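핸드그리퍼 수집 작업 중 발생한 좌우 기록 불일치에 관하여

2023년 10월

본 글은 의류 정리 작업의 시연 데이터를 수집하는 과정에서 발생한 오류의 경위와 조치 사항을 정리한 것이다. 개인 블로그에 게재하는 글이나, 같은 방식으로 작업하는 분들이 참고할 수 있도록 내부 보고서의 순서를 대체로 따랐다. 회사의 공식 입장과는 무관하며, 판단에 오류가 있다면 필자의 책임이다.

필자는 6월부터 Derutura의 가정 내 작업 수집 과제에 참여하고 있다. 작업자는 양손에 그리퍼를 하나씩 들고 침대 위의 옷을 집어 펴고 접는다. 수집된 기록은 Sinamby 서버로 전송되며, 이후 Etau 팔의 양팔 제어 학습에 사용된다. 한 회차의 기록은 좌측과 우측 두 개의 파일로 구성되고, 두 파일은 시작 시 등록한 장치 번호를 기준으로 짝지어진다.

이상이 처음 확인된 것은 학습 결과를 팔에 올려 시험하던 때였다. 소매를 잡아야 할 왼팔이 몸판 쪽으로 이동하였고, 오른팔이 같은 지점으로 접근하면서 두 손가락부가 접촉하였다. 시험은 즉시 중단되었다. 인명 피해는 없었고, 우측 손가락 한 개의 끝이 파손되어 교체하였다. 저속 모드로 운전 중이었기 때문에 손상이 그 정도에 그친 것으로 본다.

최초에는 제어기 쪽 문제를 의심하였다. 관절 원점과 충돌 감지 임계값을 다시 점검하는 데 이틀을 소비하였으나 특이 사항은 발견되지 않았다. 동료 Lino Benedetti가 원본 기록의 장치 번호를 대조해 보자고 제안하였고, 그 결과 전체 3,130건 가운데 74건에서 좌우가 뒤바뀐 채 등록되어 있음이 확인되었다.

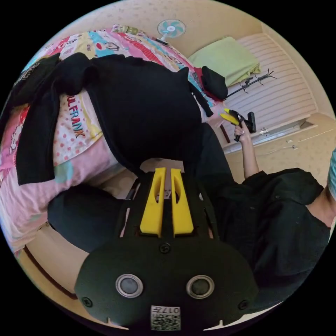 원인은 등록 절차에 있었다. 장치에는 번호와 좌우 표기, QR 코드가 인쇄된 스티커가 부착되어 있고, 작업자는 시작 전에 이를 하나씩 읽힌다. 그런데 당시 사용하던 등록 프로그램 Galli는 스캔된 순서만으로 좌우를 배정하고 있었다. 먼저 읽힌 장치가 좌측이 되는 구조이다. 작업자가 우측을 먼저 읽히면 경고 없이 반대로 저장되었다. 스티커의 표기 자체에는 잘못이 없었으며, 프로그램이 그 정보를 참조하지 않았을 뿐이다.

검수 단계에서 걸러지지 않은 점도 지적해 둔다. 검수자는 회차마다 영상을 재생하여 손가락의 개폐와 대상물의 위치를 확인하였으나, 좌우 일치 여부는 점검표에 없는 항목이었다. 옷이 정상적으로 접혀 있으면 합격으로 처리되었다. 필자 또한 해당 기간에 검수를 맡았고, 문제의 기록 일부를 직접 통과시켰다.

조치 내용은 다음과 같다.

첫째, 뒤바뀐 기록은 학습 대상에서 제외하였다. 파일 이름만 서로 교환하여 복구하는 방안도 검토하였으나, 보정값이 장치별로 적용된 상태여서 채택하지 않았다.

둘째, Galli의 배정 방식을 변경하였다. 현재는 QR 코드에 연결된 장치 정보에서 좌우를 읽으며, 같은 쪽 장치 두 대가 등록되면 수집이 시작되지 않는다.

셋째, 매 회차 첫머리에 왼손 그리퍼만 세 번 여닫는 동작을 추가하였다. 작업자들 사이에서 번거롭다는 의견이 있었으나 당분간 유지하기로 하였다.

넷째, 새로 학습한 모델은 두 팔의 작업 영역을 300mm 이상 분리한 상태에서 먼저 시험한다. 이 조건으로 100회를 마친 뒤에야 영역을 겹치도록 하였다.

재학습한 모델에서는 현재까지 같은 접촉이 재현되지 않았다. 다만 어두운색 옷이 여러 벌 겹쳐 있을 때 소매를 잘못 인식하는 현상은 남아 있으며, 이번 건과 관련이 있는지는 아직 판단하지 못하였다. 해당 사항은 별도로 조사하고 있다.

점검표 개정본이 필요한 분은 댓글로 연락처를 남겨 주시기 바란다. 사내 정보가 포함된 항목은 삭제한 뒤 송부할 예정이다.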